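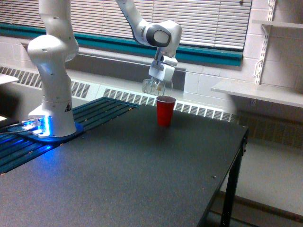
Sarmīte Sakalauskas wrote in after the last set of notes to say that she had always taken the slope on the side of a plastic cup for decoration, and that her cups at home stick together so badly she keeps them in a single row on the shelf. Both points belong in this unit, so we start with them.

Unit 4: Tapered Cups, Stacking and Storage

Taper

A cup that is wider at the rim than at the base is tapered. The red cup has the usual form: upright, with the sides drawing in toward the bottom. Taper does two jobs. In the factory it lets the finished cup come off the mold. In the kitchen it lets one cup sit inside another.

A straight-sided tumbler will not nest. Twenty of them take up nearly twenty times the shelf height of one if you pile them, and they fall over long before that.

Nesting pitch

The nesting pitch is the extra height each cup adds to a stack. Measure one cup, then measure two nested, and subtract. To find the height of any stack:

height of one cup + (number of cups minus 1) x pitch

Worked example. The cup is 120 mm tall and the pitch is 16 mm. For a stack of 20:

120 + (19 x 16) = 424 mm

Check this against your shelf spacing before you buy. Remember to leave room for a hand above the stack. Students lose points on this every year by filling the shelf exactly to the board above.

Why cups stick

Cups jam when the walls touch all the way around and the air between them cannot get out or back in. Water in the gap makes it worse. Better cups have a small step or a set of ribs inside near the base. The upper cup rests on the step and the walls never meet. The Flilla range in the sample cabinet has ribs. The older Zono ones do not, and you will find that out when you try to separate them.

To free a jammed pair, run warm water over the outer cup and put cold water in the inner one. Twist gently. Do not pry at the rim with a knife. Clear rigid plastic cracks easily and the crack usually runs down from the rim.

Clear and colored cups

Clear cups show the contents and the level, which is useful for measuring or for serving several drinks at once. They also show every scratch. An empty clear cup on a table is easy to miss and gets knocked over more than a colored one. For a children's table or a dark room, use a strong color.

Colored cups hide staining on the outside but not always on the inside, so look into the cup when you check it.

Do not mix makes in one stack, even when the rims look the same size. A difference of a few millimeters at the base is enough to leave the top cup leaning or to wedge it tight.

Storage

Dry completely before nesting. Upside down on a rack is fine, upside down on a flat wet counter is not. Heavy items go on the lower shelf, cups on the upper one. Store stacks rim down if the shelf is clean and lined. Otherwise store them rim up with one spare cup inverted over the top.

Practical work

Work in groups of four at the Kalniņš benches. Each group takes one set of colored cups and one set of clear cups.

1. Measure the height, rim diameter and base diameter of one cup from each set.
2. Find the nesting pitch of each set.
3. Work out the height of a full stack, then build it and measure.
4. Wet two cups, nest them, leave them until the end of class and note how they come apart.

Write up steps 1 to 3 as a table. Step 4 needs only a sentence or two. If your measured stack is taller than your calculated one, say by how much and suggest a cause.

Bring your own ruler marked in millimeters. Unit 5 covers lids and handles, and uses the Stumuna mugs.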